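Clamholm Brick Arm

By Rosine Riviere
3 Jul 2019

The Clamholm Brick Arm, known to its builders as Guillot, is a tabletop robot project assembled in a shared workshop in the town of Clamholm. Its stated aim is to pick up small toy building bricks and press them onto a studded plate in an order chosen beforehand. A child of four can do the same thing faster, a point that visitors to the workshop have raised often enough for it to be included here.

Origins

The project was started by Margaux Tessier and Fabrice Ferrand, who shared a bench at the workshop and had until then used it for separate purposes. Tessier repaired clocks. Ferrand was building a canoe, and the canoe remains unfinished. The two agreed to buy a secondhand arm from a packaging firm in Pralbridge that was closing one of its lines. The seller threw in a crate of cables, a few of which fit.

The name Guillot was taken from a label on the crate. It was meant to be temporary, and an alternative name, Zesero, was adopted by vote at a workshop meeting. It is used in the project's software and nowhere else.

Bench and mounting

An arm that moves has to be fixed to something that does not, and finding such a thing took most of the first winter. The original bench swayed whenever the arm stopped short. A second bench was heavier but had one short leg, which Ferrand corrected with canoe offcuts. The present arrangement has the arm's base on a perforated metal plate beside a marble-patterned tabletop. Tessier has described the pattern as "more kitchen than laboratory."
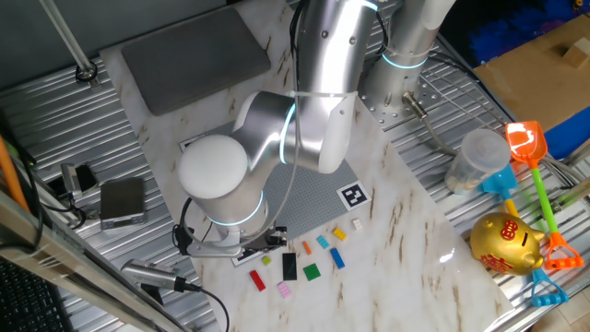
Guillot over the building plate, with bricks set out in front.

The bricks are laid out loose by hand at the start of each run. Early plans called for a feeder that would deliver them one at a time, stud side up. The feeder was built by Thibault Hoarau and worked well with brick after brick of a single size. Given a mixture, it jammed, and on one occasion launched a flat tile into the next room. It is now used to hold pencils.

Finding the plate

The arm does not know where anything is until it is told. In the first version the plate was taped down and its position typed in by hand, an arrangement that lasted until someone leaned on the table. Square black-and-white markers were then added to the plate, so that a fixed camera could work out where it lay and at what angle. The plate no longer needs to sit straight, and in practice it never does.

The markers brought trouble of their own. The arm is quite capable of reaching across one and hiding it from the camera, at which point early versions of the program concluded that the plate had left the building. Hoarau's fix was to have the software remember the last position it believed in and keep to it. He calls this "stubbornness mode." It is switched on by default.

Picking and pressing

The gripper's small fingers close on the sides of a brick, carry it over the plate and push down. Picking was solved fairly early. Pressing was not. Too little force leaves the brick sitting on top of the studs, looking attached, and too much bends the plate or stalls the arm. Évan Riviere spent two months on the question and settled on a slow push followed by a slight wiggle, a motion he copied from watching his own hand. The wiggle added time to every brick and is regarded by all concerned as the best thing in the program.

Flat tiles remain difficult. They offer the fingers very little to hold, and one lying on edge has to be treated as a different object from one lying down. The current policy is to leave tiles until last and hope to run out of time.

Performance

The longest test on record was run in August of the year before this article was written. The arm was given 67 bricks and placed 30 before Ferrand needed the table. Of those placed, 2 came off when the plate was lifted. The group's log gives the result as "encouraging," in Tessier's handwriting, with a question mark added in someone else's.

No second test of that length has been attempted. Shorter runs are held most weeks and generally end with a brick on the floor, where it is found later by a person in socks.

Reception

Opinion in the workshop is divided. The woodworkers object to the space it takes up - they have objected to most things, including each other - while the younger members' group has asked several times whether the arm could build a castle. It has so far built a wall, and a second wall that was intended to be a corner.

Planned work

Hoarau is rewriting the part of the program that chooses which brick to take next, so that the arm stops reaching over three easy ones to get at a hard one. Tessier would like a softer covering for the fingers. Ferrand has asked that any further work be scheduled around the canoe.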